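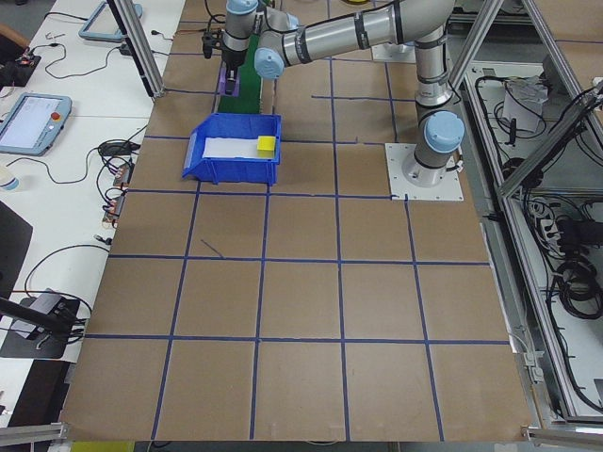
Blue bin, yellow foam cube, blue tape on cardboard.

Thread on moving apartments in Feserham with a small budget. We finished on Tue 20 January and I want to write it down while I remember.

Start with the elevator. Our building on Stelley Street makes you reserve it, and the slots are two hours long. I asked a week ahead and got the last one. Ask sooner than I did.

The van came from Macapagal Rentals. The daily rate was fine. The deposit was $50 and it was back on my card the next morning. They do charge for mileage, so plan the route before you pick it up.

I stopped using big boxes after the first 5. Books go in small ones. Bedding and coats can go in trash bags, and nobody at the new place will care what they look like.

Label the side of the box. Once they're stacked you can't read the top. I wrote the room and one thing that's inside, like "kitchen, kettle."

Rodel Lacson from my old floor helped with the couch. We took the legs off first and put the screws in a sandwich bag taped to the frame. It still took us almost 50 minutes to get it around the landing.

Internet was the slow part. Cinard gave me an install date in April when I first called. I called again two days later, asked about cancellations, and got one for the same week. Worth the second call.

The new unit is 1127. The mail slot still had the last tenant's name on it, so I left a note at the front desk and filed my change of address the same night.

Total for van, gas, tape and pizza was under what one mover quoted me for the couch and bed alone.

Still to do: return the old parking tag, patch nine nail holes, find the shower curtain rings.

If you've used the Stelley Street loading dock on a weekend, tell me whether they check for a permit. My sister moves in next.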